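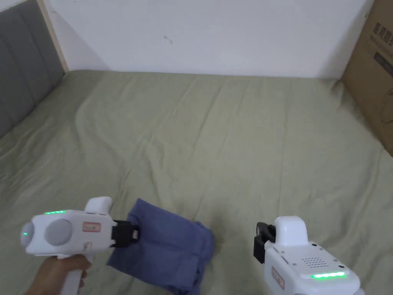 # 피스틀리 '침대 위 옷 개기' 방, 새해에 다시 문 열다

2020. 01. 17. | 동네 소식

피스틀리(Pistley) 생활관의 침실 실습방이 겨울 단장을 마치고 다시 문을 열었다. 지난해 8월 첫 수업을 시작한 뒤로 이 방을 찾은 사람은 모두 981명. 생활관에서 하는 정리 수업 가운데 가장 먼저 자리가 차는 방인데, 이번에는 침대 둘레를 새로 꾸미고 수업 내용도 꽤 많이 바꿨다. 기자도 첫 주 수업에 들어가 청바지를 개 보고 왔다. 먼저 말해 두자면, 무척 재미있었다!

수업 이름은 '사카스포트(Sakasport)'다. 이름만 들으면 운동 교실 같지만 하는 일은 옷과 이불을 개고, 넣고, 다시 꺼내 보는 것이 전부다. 처음 수업을 짠 하야시 고헤이(Kohei Hayashi) 씨는 옷 정리도 몸을 쓰는 일이니 운동처럼 자주, 짧게, 여러 번 해야 는다고 믿는 사람이다. 그래서 한 번에 옷장을 통째로 뒤집는 대신 37분 동안 옷 몇 벌만 붙들고 앉는다. 왜 하필 37분인지 물었더니 처음 시범 수업을 했을 때 딱 그만큼 걸렸고, 아무도 더 하자거나 덜 하자고 하지 않아 그대로 굳었다고 한다.

## 책상 말고 침대에서

보통 정리 강좌라고 하면 넓은 책상이나 접이식 탁자를 떠올리기 쉽다. 사카스포트는 처음부터 침대를 고집했다. 집에서 빨래를 걷어 오면 대개 어디에 내려놓는지를 생각해 보면 금방 고개가 끄덕여진다. 많은 집에서 빨래는 침대로 간다. 침대 위에 쌓이고, 잘 시간이 되면 의자로 옮겨 갔다가, 아침이면 도로 침대로 돌아온다(기자의 집만 그런 게 아니라는 걸 수업에서 확인하고 꽤 안심했다).

문제는 침대가 푹신하다는 점이다. 탁자에서 배운 대로 손바닥으로 꾹 누르면 옷이 매트리스 속으로 꺼지면서 접은 선이 흐트러진다. 시트도 같이 밀린다. 하야시 씨가 이 수업에서 가장 신나게 설명하는 대목이 바로 여기다. 침대에서는 누르지 말고 쓸어야 한다는 것. 손날을 세워 안쪽에서 바깥쪽으로 가볍게 지나가면 천이 제자리를 찾는다. 몇 번 해 보면 손이 먼저 알게 되는데, 그 순간 수강생들 입에서 "어, 된다!" 하는 소리가 줄줄이 나온다.

시트도 수업의 일부다. 새로 단장한 방에서는 첫 10분을 시트 펴기에 쓴다. 모서리에 고무줄이 든 시트를 씌울 때는 머리 쪽 두 모서리부터 끼우고, 그다음 발치로 내려와 대각선으로 당긴다. 가운데에 비스듬한 주름이 남았다면 한쪽 모서리가 덜 내려간 것이니 그 모서리만 다시 끼우면 된다. 전부 벗겨서 새로 할 필요가 없다는 말에 적어 두는 사람이 많았다. 약한 잔주름은 그냥 둔다. 하야시 씨 말로는 잔주름까지 잡으려 들면 그날 빨래는 영영 못 갠다.

## 회색 헤드보드와 흰 벽

방에 들어서면 가장 먼저 눈이 가는 곳은 역시 침대다. 연한 색 나무로 테두리를 두르고 회색 천을 씌운 헤드보드가 서 있는데, 천이 세로로 길게 나뉘어 있어 보고만 있어도 마음이 차분해진다. 벽은 무늬 없는 흰색이다. 단장할 때 벽지를 새로 바르자는 의견도 있었지만 결국 그대로 두었다. 군데군데 긁힌 자국과 거뭇한 점이 있는 벽 앞에서 하는 편이 훨씬 집 같다는 이유였고, 기자도 그 말에 한 표를 던진다. 반짝반짝한 모델하우스에서 옷을 개면 집에 와서 김이 빠지지 않는가.

침대 곁에는 종이 상자도 놓인다. 상자는 정리 수업에서 빼놓을 수 없는 물건이다. 갠 옷을 세워 넣어 보기에도 좋고, 계절 옷을 잠시 담아 두기에도 좋다. 생활관은 예쁜 수납함을 따로 사게 하지 않는다. 집에 있는 택배 상자로 먼저 해 보고, 석 달이 지나도 그 상자를 계속 쓰고 있으면 그때 맞는 크기의 수납함을 고르라고 권한다. 상자를 먼저 사고 옷을 거기에 맞추다가 실패한 경험이 있는 사람이라면 이 순서가 얼마나 고마운지 알 것이다.

## 청바지 한 벌로 배우는 세 번 접기

이번 철의 주인공은 파란 천, 그러니까 데님이다. 두꺼운 천은 초보자에게 어려울 거라고 짐작하기 쉬운데 막상 해 보면 얇은 티셔츠보다 훨씬 말을 잘 듣는다. 접은 자리에 힘이 있고, 솔기가 선명해서 어디를 맞춰야 하는지 눈에 보인다. 수업에서는 이렇게 한다.

1. 옷을 침대에 던지듯 내려놓고, 뭉친 그대로 솔기부터 찾는다. 허리나 밑단보다 솔기를 먼저 찾는 것이 요령이다.
2. 솔기 끝의 한쪽 모서리를 집어 들어 올린다. 나머지는 시트 위에 둔 채로 모서리만 든다.
3. 들어 올린 모서리를 천천히 몸 쪽으로 당기면서 겹친 부분을 풀어 준다.
4. 양쪽 다리를 포개고, 밑위의 뾰족한 부분을 안으로 접어 긴 네모를 만든다.
5. 밑단을 허리 쪽으로 한 번 올리되, 허리선에서 손가락 두 마디쯤 남긴다.
6. 남은 길이를 세 번에 나누어 접고, 침대 위에 세워 본다. 푹신한 침대에서도 서면 합격!

기자는 여섯 번째에서 네 번 넘어졌다. 다섯 번째에 드디어 섰을 때는 옆자리 수강생과 손바닥을 마주쳤다. 청바지 한 벌이 섰다고 이렇게 기쁠 일인가 싶으면서도, 정말 기뻤다.

두 번째 단계가 특히 중요하다고 한다. 옷이 뭉쳐 있으면 대부분 양손으로 번쩍 들어 털기부터 하는데, 두꺼운 바지는 무거워서 팔이 먼저 지친다. 모서리 하나만 들고 나머지는 침대에 맡기면 무게의 대부분을 침대가 받아 준다. 어깨가 불편해 빨래 개기를 미루던 분들이 이 방법을 제일 반긴다고 한다. 수업이 끝난 뒤에도 몇 사람은 침대 가에 남아 한 번씩 더 해 보고 갔다.

## 커졌다 작아졌다, 옷의 크기 이야기

방을 함께 맡고 있는 코즈마 마르기트(Margit Kozma) 씨는 수선을 오래 해 온 사람답게 천 이야기가 나오면 멈출 줄을 모른다. 이날도 예정에 없던 이야기가 한참 이어졌는데, 기자의 수첩은 이 부분이 제일 빽빽하다.

코즈마 씨에 따르면 옷을 개는 크기는 옷이 정하는 게 아니고 서랍이 정한다. 서랍 높이를 먼저 손으로 재고, 갠 옷의 폭이 그보다 조금 작으면 된다. 자는 쓰지 않는다. 손을 쫙 폈을 때 엄지에서 새끼손가락까지의 길이를 기억해 두면 어느 서랍 앞에서도 쓸 수 있다. 같은 청바지라도 깊은 서랍에는 크게, 얕은 서랍에는 작게 접어야 꺼낼 때 옆의 옷이 딸려 나오지 않는다.

또 하나, 같은 자리를 늘 똑같이 접으면 그 선만 하얗게 닳는다. 코즈마 씨는 철이 바뀔 때마다 접는 위치를 조금씩 옮기라고 했다. 위로 한 번, 다음 철에는 아래로 한 번. 오래 입고 싶은 옷이 있다면 오늘부터 해 볼 만하다. 수선실에 들어오는 바지 가운데 무릎보다 접은 선이 먼저 해진 것이 드물지 않다고 한다.

"안 입는 옷을 버리라는 말은 하지 않아요. 일단 개어 보면 알아요. 갤 때 손이 가는 옷은 입게 되고, 개기도 귀찮은 옷은 벌써 마음이 떠난 거예요." 코즈마 씨의 말에 방 안 여기저기서 웃음이 터졌다. 기자도 옷장 맨 아래 칸에 있는 갈색 조끼가 떠올라 뜨끔했다.

## 방은 이렇게 바뀌었다

단장 전과 비교해 가장 반가운 변화는 침대 둘레가 시원해졌다는 점이다. 예전에는 접는 사람이 한쪽에만 설 수 있었는데 이제 양쪽에서 함께 작업할 수 있다. 이불 커버를 씌울 때 특히 차이가 난다. 두 사람이 마주 서서 모서리를 하나씩 잡고 흔들면 안쪽 솜이 금세 자리를 잡는다.

매트리스도 가구점 '스페이르(Sfeir)'에서 새로 들여왔다. 너무 물렁하지 않고 적당히 탄탄해서 무릎을 살짝 대고 접어도 크게 꺼지지 않는다. 헤드보드는 전부터 쓰던 것을 그대로 두었다. 세로로 나뉜 부분은 먼지가 끼기 쉬운 자리라 수업 끝에 마른 솔로 위에서 아래로 한 번씩 쓸어 준다. 이것도 집에서 따라 하기 좋은 습관이다. 물걸레로 문지르면 얼룩이 번질 수 있으니 마른 솔이 먼저다.

나무 테두리는 마른 천으로 닦는다. 모서리와 기둥이 벽에 닿는 쪽은 손이 잘 들어가지 않아 얇은 천을 자에 감아 넣는다. 하야시 씨가 시범을 보이자마자 두어 사람이 휴대전화에 적기 시작했다. 생각보다 많은 사람이 그 좁은 틈 때문에 고민하고 있었던 모양이다.
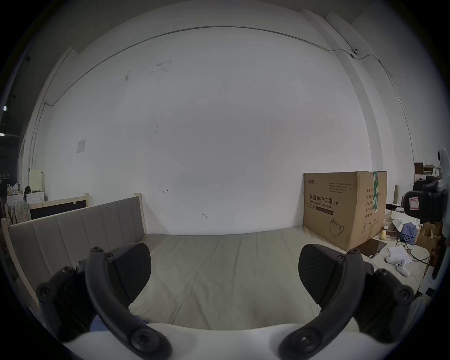 *피스틀리 생활관 침실 실습방. 회색 천을 씌운 세로 분할 헤드보드에 밝은 나무 테두리를 둘렀다.*

## 다음 수업은 이불과 작은 천

2월부터는 내용이 두 갈래로 나뉜다. 하나는 '큰 것' 반으로 이불, 담요, 매트리스 커버를 다룬다. 다른 하나는 '작은 것' 반이고 손수건과 양말, 아이 옷처럼 서랍 안에서 자꾸 길을 잃는 것들을 갠다. 기자는 고민 끝에 '작은 것' 반에 이름을 올렸다. 집에 짝을 잃은 양말이 너무 많다.

두 반 모두 침대에서 진행하며, 집에서 가져온 빨래로 하는 것이 원칙이다. 가져올 것이 마땅치 않으면 생활관에 있는 연습용 천을 쓰면 된다. 연습용 천은 헌옷을 모으는 트리르놀레오(Trirnoleo)에서 보내 준 것으로, 지난가을 한 차례에 500장이 들어왔다. 수업에서 쓰기 어려울 만큼 해진 것은 코즈마 씨가 잘라서 청소용 걸레로 만들고, 튼튼한 것은 색깔별로 나누어 둔다. 파란 천이 단연 인기라고 한다. 접은 선이 잘 보여서 처음 온 사람도 금방 따라 할 수 있기 때문이다.

올해 안에 참가자 1000명을 채우는 것이 목표였는데 지금 속도라면 꽃이 피기 전에 넘길 듯하다. 생활관은 1000번째로 방에 들어오는 사람에게 코즈마 씨가 데님 조각을 이어 만든 빨래 주머니를 줄 계획이다. 미리 구경했는데 안주머니까지 달려 있고, 끈도 두 줄이라 한쪽이 풀려도 쏟아지지 않는다. 기자도 은근히 욕심이 나서 신청 순번을 세어 봤지만 한참 빗나갔다.

## 신청과 준비물

- **대상:** 피스틀리 주민 누구나. 아이와 함께 와도 된다.
- **시간:** 한 번에 37분. 오전반과 저녁반이 있고 내용은 같다.
- **준비물:** 빨아서 말린 옷 세 벌. 그중 한 벌은 청바지나 두꺼운 바지면 좋다.
- **옷차림:** 허리를 굽혔다 펴는 동작이 많으니 편한 바지를 권한다. 신발은 문 앞에서 벗는다.
- **신청:** 생활관 1층 안내대에서 이름을 적으면 된다. 전화 신청은 받지 않는다.
- **참가비:** 없음.

두 반을 모두 듣고 싶은 사람은 같은 달에 하나씩만 신청할 수 있다. 자리가 남으면 당일에도 들어갈 수 있는데, 지난주 저녁반은 시작 전에 다 찼으니 조금 일찍 가는 편이 낫다.

집에서 먼저 해 보고 싶은 분들을 위해 하야시 씨가 숙제를 하나 내 주었다. 오늘 저녁 빨래를 걷으면 침대에 내려놓고, 가장 두꺼운 옷 한 벌만 개어서 세워 볼 것. 나머지는 의자에 두어도 괜찮다고 한다. 세우기에 성공한 분은 다음 수업 때 그 옷을 들고 오면 된다. 첫 순서로 모두 앞에서 침대 위에 세워 보게 해 준다고 하니, 기자도 지금부터 연습할 생각이다.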